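Lumanlan counter arm: setup and use tips for a home kitchen

The Lumanlan is a tabletop arm sold as a kit with one base, one gripper and a year of the Clikard task service. It is meant for putting things away: closing boxes, moving packets, clearing a counter into a drawer. It does not cook, and the maker rates nothing in the kit for use near a lit burner. The tips below cover version 9 of the software, installed on 8th September. Older versions have a different menu for item training.

Placing the base

The base needs a hard, flat surface that does not flex. Stone, glass and thick solid wood are all suitable. Folding tables are not. Clean the surface and the underside of the base before setting it down, as crumbs under the ring will show up later as a drift in position.

Measure the reach before choosing a spot. On the review unit the arm reached 602 mm from the center of the base with the gripper pointing down. The Clikard setup screen asks for a limit and suggests 598 mm, a sensible figure to keep. Mark the edge of that circle on the counter with painter's tape for the first week.

Route the cable away from the working side and leave a loose curve at the base. A tight cable pulls on the connector each time the arm turns.

Choosing practice items

Train with things already in the kitchen. The service recognizes common packaging, but shape matters more than the label. A mix works best: a bag of chips, a cereal box laid on its side, a mug, a lidded food container, a small wood block. Soft items are the hardest to grip – a plush toy is a good test of the force setting.

Use a shallow wooden drawer box as the target. Low, straight walls give the gripper room to come in at an angle. Drawer slides can stay on the box if they do not rock it.
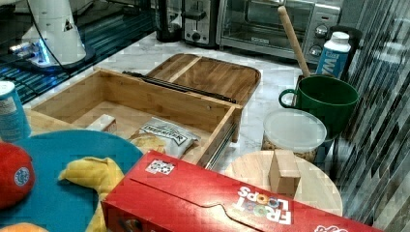
Setting the grip force

Start at the lowest force and go up one step at a time. Chip bags should be picked up by the sealed edge, never by the middle. Rigid boxes tolerate a higher setting, but open cartons fold at the flap. Save a separate profile for each type of item. Clikard stores up to 4,000 picks in the log, after which the oldest are overwritten, so export the log before a long run.

Keeping the area clear

Move tall items out of the path. Long handles standing in a mug are easily caught by the elbow joint, which swings lower than the gripper. Unplug toasters and toaster ovens within reach and let them cool fully.

Glare is a frequent cause of missed picks. Turn off under-cabinet lights or angle them toward the wall.

Cost and support

The Altdale service plan covers the gripper pads and one replacement cable. It does not cover liquid damage. Spare pads from Fodidik fit the same mount and are slightly softer – better for bags, worse for glass jars. Recalibrate after any pad change. The routine is under Tools, then Gripper, and must be run with the gripper empty.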